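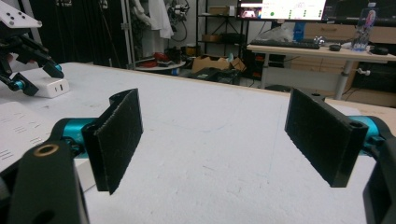
Costello and the unfollow list: fair game or too far?

Print this thread | E-mail to a friend

mollis_fan80
For anyone who missed it, the streamer Costello read out the names of 119 people who unfollowed her in June. She did it on a live stream, from a list, and it took most of an hour. Some of those people had fewer than 100 followers of their own. A few have locked their accounts. I used to like her videos and I think this was a bad move.

harnettiwatcher
Follower lists are public. Anyone can look at who follows her this week and compare it to last week. She read out what was already there.

mollis_fan80
Public and read aloud to a crowd are two different things. My cousin was on the list. She got messages until 2 a.m. from people she had never heard of, asking why she left.

Erhan Karakaya
Did Costello tell people to message them? I watched the first part and she said to leave them alone.

mollis_fan80
She said it once at the beginning. Then she laughed when somebody in chat posted a screenshot of a DM they had sent.

bovent_returns
This is the same thing she did with the Bovent sponsorship. Start a fight, get clips, post a sorry video, gain followers. Her count was up 3505 the next morning. The sorry video is probably already recorded.

harnettiwatcher
You don't know that. People said the Bovent thing was planned too and she lost the deal over it. Who plans to lose a sponsor?

bovent_returns
Someone who signs with Harnetti a month later for more money.

harnettiwatcher
You don't know what Harnetti pays her either.

Ataberk Özkan
I was on the list, so I'll answer for myself. I unfollowed because she went from two posts a day to a dozen and I couldn't see anything else in my feed. I had no problem with her. She mispronounced my name and said I was "probably bitter." I got 80 messages. Most were jokes, a handful were nasty, and one person apologized the next day. I reported the nasty ones and two of the accounts are gone.

Erhan Karakaya
Sorry that happened to you. I take back part of what I said. I still don't think she meant for it to go that way.

Ataberk Özkan
Maybe not. She has seen the replies by now and the stream is still up.

quietlurker
Can someone post the time in the stream where she talks about Mollis? I heard she said the tour is off and I have tickets.

bovent_returns
Near the end, after the names. She said one date is moving. She didn't say the tour is off.

quietlurker
Thanks.

Print | E-mail

Reader comments

T. in Ohio: I unfollow people every week. It never crossed my mind that they check.

sunny_side: She's an entertainer and you're all talking about her. I'd call that a good month for her.

Pell: The stream was set to private when I tried it at 4 p.m. Can anyone else still open it?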